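Speaker notes: "Seven layers of lag, and the one that was my fault"
Divya Achari, May meetup, talk starts at 6 pm, leave time for questions

Okay, hi everyone. Start with thanks to Nipon for the room and the projector cable. Don't do the long intro, just say I work on the control stack at Flondetti and I've spent most of the year on timestamps (pause for groans).

First point, get it out early. We had a policy trained on hand-held gripper demos and it was sloppy. It would reach for a cup, slow down in the right place and then close the fingers early. Everybody blamed the model. I blamed the model! We retrained it with a bigger image encoder and got the same early close, with a much bigger bill.

So what does the software see? Two streams. Camera frames come in at one rate, finger width comes in at another, and something has to line them up. In our case that something is a tool we call Tannous, which I wrote, so you can throw things at me afterwards.

(Next slide. Let them look at it before talking.) 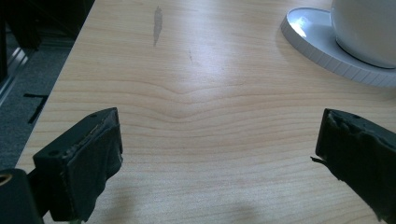

Wrist view, fingers open, mug and saucer at top right.

All right, this is the sort of view the policy gets. Fingers low on either side, table in between, mug way off in the corner and you don't even get the whole mug. I want people to notice how much of the image is wood grain. There's a lovely little V in it between the fingers, and our first feature tracker adored that V. It adored the grain in general, because the same wavy lines repeat all the way across, and it would happily match one wave to its neighbour and tell you the hand had jumped sideways.

Also the bright patch on the wood just above the V. Reflections move when the camera moves, but they don't move like the table does. If your visual odometry treats a highlight as a fixed point you get drift, and it's a smooth, believable sort of drift that sails right through an outlier check. We mask anything near saturation now. The glare on the saucer gets masked by the same rule, though I'd keep the saucer's rim if I could, as all those little ridges are nice sharp texture.

And the fingers themselves. They're black and the covering is rumpled and ragged, with a frayed bit poking out from the right one. We used to estimate finger width by fitting a straight edge to each inner face. Look at those faces and tell me where the straight edge is. The fit wobbled, so I smoothed it. (Slow down here, this is the confession.)

The smoothing filter looked at 7 samples and I centred it. Centred is fine offline! It can see into the future, it's just reading a file. But the robot can't, so the live version ran on past samples only, and I never shifted the timestamps to match. Training and deployment disagreed about when "now" was. Then on top of that the camera driver stamped frames on arrival instead of at exposure.

Show the plot. Say the numbers out loud because the axis labels are tiny: 12 milliseconds from the driver, and the rest was me and my filter.

What we changed (keep this brisk, Hutex people will want the details and they can grab me later):

Stamp at exposure, and write the clock source into the log header.

One filter, causal, same code path offline and on the robot. No "equivalent" Python version. I mean it.

Replay test before every training run. We take 400 recorded episodes, feed them through the live pipeline at real speed and diff against the training data. If any channel is off by more than one sample the job refuses to start. It has annoyed every single person on my team and I'm not turning it off.

Log the mask along with the image. Six lines of code and it would have saved me a month.

After that we retrained with the original, smaller encoder, and the early close went away. I was thrilled and also a bit sick about it.

What still doesn't work: a mug that's mostly out of view, like the one on the slide. The planner wants a full pose and we only have the bottom of the thing. Right now it holds a wide belief and looks again from a new angle before committing. That's slow. Nipon has a better idea involving the Zornville planner, and I've promised not to steal his talk.

Questions. If someone asks about motion blur, say yes, it's a problem, and go to the backup slide. Pub after, across the road.

12 shares
3 comments

gradient_dissent
The "equivalent Python version" line hurt. We have two of those at work and I know for a fact they round differently.

Priya
Did you try masking the fingers out completely for odometry, or does the policy need to see them in the same image?

Divya
@Priya, masked for odometry, left in for the policy. Two separate outputs from the same frame, same timestamp. I checked this time!

Contact | © Flondetti Talks | Back to top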